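Vullthorpe sweeps out before Wednesday pickup

Zomarberg crews start at 6 am, bags at the kerb the night before

VULLTHORPE - Brooms out all over the east side this week. The household rubbish pickup is back on Wednesday, first one since the depot at Prasis shut for repairs, and people have a fair bit to get rid of.

The list closed on Monday night with 1343 households on it. Zomarberg, the contractor, says that's everyone, no more adds. If you missed out, the next run is July.

Trucks roll at 6 am. Debnath Street goes first, then down the hill past the school, then the flats. Anything put out after the truck has gone by stays where it is and you'll be asked to take it back in.

At one Debnath Street house the front entry was getting done with a long blue-handled broom with green bristles. Brown tiles out there, a step, then white marble inside. A purple tub on the tiles for the rubbish, crumpled white and grey bits in it already. Inside there was a long black cable snaking over the marble, and a small child in a pink top stretched out on the floor, in no rush to help.

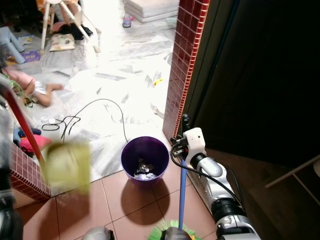

What they'll take

Floor sweepings, paper, cardboard, broken plastic, old cloth past wearing. All of it bagged, except cardboard, which goes flat and tied with string. Limit is 2 bags per household plus the cardboard.

Not taken: paint, batteries, gas bottles, mattresses. Not glass either, the glass truck is a seperate run and hasn't been touched by any of this.

Lakmal Cassim, who runs the roster for Zomarberg, wants people to stop putting out loose stuff.

"Last time we had paper blowing right down to the bus stop," Cassim said. "Crew spent longer chasing it than loading. Tie the bag. That's it, tie the bag."

Cassim also asked for kids' things to be checked before bags are knotted. Last run a school shoe went to Prasis and a mum had to drive out for it. One shoe. She got it back, took most of a morning.

Paper is the big one this time, going by the calls to the office. No pickup for weeks, school year paperwork, packaging, it all builds up. You could see a fair spread of it over the marble past the entry, with a cardboard box near the wall and a light blue plastic stool close to where the child was sitting. Cushions down there too, one pink, one flat and patterned further back near a red and white chair.
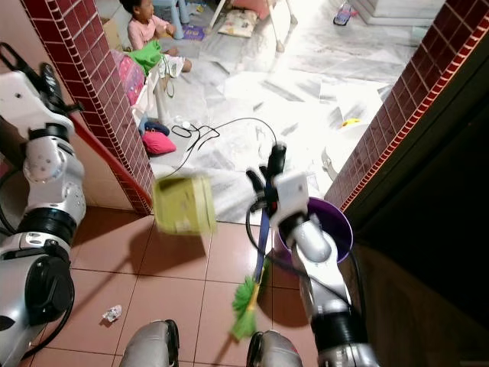 Photo: Rafsan Bandara / Vullthorpe Notices

Most of the calls were about cushions, as it happens. Do they count as cloth? Cassim says yes if they fit in the bag and the bag still ties. Chairs no. Stools no. Those are hard rubbish and you book them, different number, it's on the back of the rates notice.

Cables are the other question. Power cords and phone leads can't go in the general bags, they wrap round the gear at the sorting shed and stop the line. There'll be a cage for them at the hall, open till 8 pm both nights. Wind them up and put a twist tie on. Don't leave them beside the cage, someone will trip.

Clothes

Good clothes don't belong in the rubbish bags. The hall is taking clean wearable stuff on the side table, the left as you go in, not the stage, the stage is booked for dance. Fold it if you can. Last time it came in as one big knot and it took the hall people till after dark to get through.

Plenty to sort in some homes by the look of it. Easy enough for clothes to end up wherever there's a spot, and then there's another load to put somewhere.

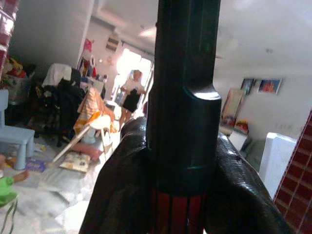 Clothes on the back wall, more heaped at left, daylight coming in at the doorway.

The hall won't take underwear, socks or anything with a broken zip. Coats yes, always short on coats. Baby clothes yes but check for stains first please.

Streets

73 stops are marked on the first truck's sheet before it has to go and tip. That gets it to the bottom of Debnath Street and a bit round the corner. If you're past the corner expect it closer to lunch. The second truck does the flats and the shops, and that one isn't leaving the yard till the first is back, so no point ringing at 7.

Parking on the low side of Debnath Street is off from Tuesday night. Signs went up yesterday, one has already come down in the wind so don't rely on seeing it. Low side is the side with the drain.

Bandara, who lives round the corner himself, was hoping for a later start. "Six is early," he said. "I'll put mine out at night and hope the dogs leave it." Zomarberg says bags can go out from 5 pm the evening before. Bags torn open by animals will still be taken if you sweep up around them.

So keep the broom handy. And do the front step and entry last, after the rooms, or you'll be doing it all again. Cassim's tip, that one, and his crew thank anyone who leaves the gateway clear enough to get a trolley up. 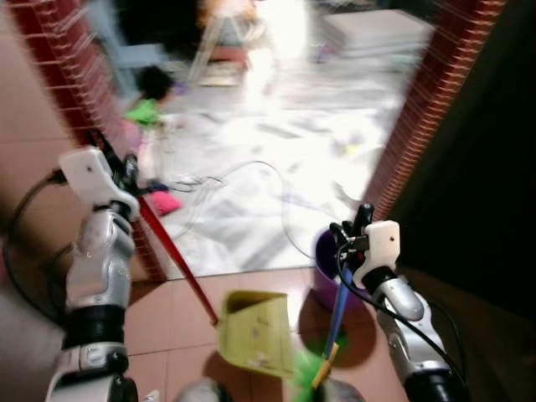 Long-handled dustpans are sold out at the Prasis hardware, we rang. More due Friday they said, bit late for this. They do have brooms, blue and red handles, and plenty of bags. Hall has spare bags too, one roll per household, ask at the side window.

Anyone who can't carry bags to the kerb can get a hand. Ring the hall before noon Tuesday and leave your street and number, someone will come up to the door. You dont need to be home if the bags are on the step and the gate's unlocked, but say so when you ring so they know.

Missed collections: tell Zomarberg by Thursday noon, not the council, the council will only pass it on. Have your street number ready and say which side of the road the bags are on. Crews come back round once, Thursday afternoon, and then the trucks are off to the next town.

CORRECTION: last week's page said the limit was four bags. It's 2. Sorry to those who'd already filled them, the extra ones can be held over for July.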